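Speaker notes: Two Grippers, One Bin
Internal methods day, 7th September

Slot is 15 minutes including questions. Last time I ran over and was faded out by the next speaker's title music, so watch the clock. Water on the left. Clicker works if you point it at the laptop and not at the screen, whatever your instincts say.

Opening

Good afternoon. I was asked to talk about how we picked a gripper. The short version is that we bought two, argued about them for most of May, and kept both. The long version has slides.

Pause here in case they laugh. Don't wait long.

Say up front what this is. It's a comparison between the Tava two-finger and the Hollis suction head, on the same arm, over the same bin, with the same controller. It isn't a benchmark paper. If anyone wants confidence intervals, I have some, and they are wide enough to park in.

Why we did it

The project is called Ostell and its job is to take mixed items out of a bin, one at a time, without anybody telling it what the items are. On the funding form this took one line. The line has been very expensive.

We started with the Tava fingers for the usual reason, that they were already bolted on. They did well with anything shaped like a handle. Then someone asked why we weren't using suction like everyone else, and I gave a confident answer that I later found I couldn't back up. Hence the trial.

Mention the camera here, briefly. We kept one camera view for the whole trial, fixed, looking into the bin from outside. The Gaken wrist camera was tried and taken off again. It gave beautiful close-ups of whatever we were about to knock over. Its bracket also reached the bin wall a little before the fingers did, and the bin wall won.

What went in the bin

Next slide. Let them look at it for a few seconds before talking. People always want to find the dinosaur first.

Point to the gripper finger coming down right beside the pink dolphin. This is the finger set, and the dolphin is an honest test for it: rounded at the head, curving down to a small forked tail, no flat side to speak of. Then go across to the left wall, where the bottle, the reddish-brown cylinder, the red block and the yellow rounded thing are all gathered. That pile is where the trial was decided. The dolphin and the dinosaur have floor around them. The pile has a wall behind it and each other for company.

If somebody asks about the orange-tipped clamps on the sides of the bin, they're ordinary spring clamps. Yes, we looked at proper fixtures. The quote was very educational.

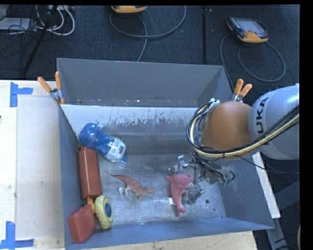 Fingers: what worked

Items in the open. Approach from above, close, lift. The planner had room to choose an angle, and when it chose badly it usually had room to choose again. Our success criterion was simple: item leaves the bin, item stays in the gripper until the drop point. Early on we had only the first half of that criterion, and the numbers were wonderful.

Soft toys and thin parts were fine too. Tails are good. Anything with a tail is more or less offering you a handle, provided the planner notices it. Ours noticed roughly when it felt like it, so we added a preference for narrow sections, and results on the animals improved overnight. Results on bottles got worse the same night. I have a plot of this. Don't show the plot.

Fingers: what didn't

Walls. A finger needs somewhere to go, and an item leaning on the side of the bin has used up that space. We tried nudging items into the open before grasping. The nudge is a perfectly good idea and takes 4 seconds. It also rearranges everything you just spent compute understanding.

Corners are walls with a friend. Say that if the room seems awake, otherwise skip it.

We also lost time to cables. Keep this part short or it becomes therapy. Every gripper change meant rerouting the bundle, and every reroute gave the arm one new pose it couldn't reach without complaint. Leave more slack than looks tidy, then go through the whole range of motion at low speed before you believe it.

Suction: what worked

Flat faces. The Hollis head took the block out of the corner on its first day and looked smug doing it. It doesn't need room on both sides, so the wall problem mostly goes away. Cycle time was better as well, as there's less to plan: find a patch, land on it, pull.

The people paying for the project came to see it on that first day. I recommend this as a scheduling technique.

Suction: what didn't

Curves, textures, seams, and labels. A label looks like a lovely flat patch to the camera. Then the corner lifts, the vacuum drops, and you own a label. We set a minimum patch size, which cured the label problem and made several small objects officially impossible.

Toys with a lot of shape to them were poor. The cup would land on a ridge, hiss, and give up. There's audio of this. It's a very disappointed sound, and it can be played if the room speakers are on. Check beforehand. Turn the volume down first.

The controller bit

Some of you run two controllers and will ask. We ran both heads from one, with a tool change in software and a human with a wrench. The change itself was quick. Remembering to tell the software about it was slower. For 3 runs the arm believed it was carrying the suction head while wearing fingers, and it planned accordingly, with great poise, to a point in the air well above the dolphin.

We now have a startup check that asks the operator which tool is fitted and won't accept Enter as an answer.

What we would do again

Same bin for both heads. Same items, reshuffled by a person who isn't running the trial. We broke that rule once and found that I unconsciously place things where my own planner likes them.

One fixed view for scoring, kept separate from whatever the robot uses to see.

Write down failures in words as well as codes. We had 6 failure codes and most of the failures went under "other." The comments were far more useful, once the swearing was taken out.

Where it stands

Fingers for things in the open, suction for things against a wall, and a chooser on top that picks between them. The chooser is currently an if statement. It will be called a policy in the report.

Questions

Likely ones: why not a combined head (weight, and see the cable section), why no wrist camera (see the bin wall), can they borrow the suction head (no). If there's nothing from the floor, offer the audio clip.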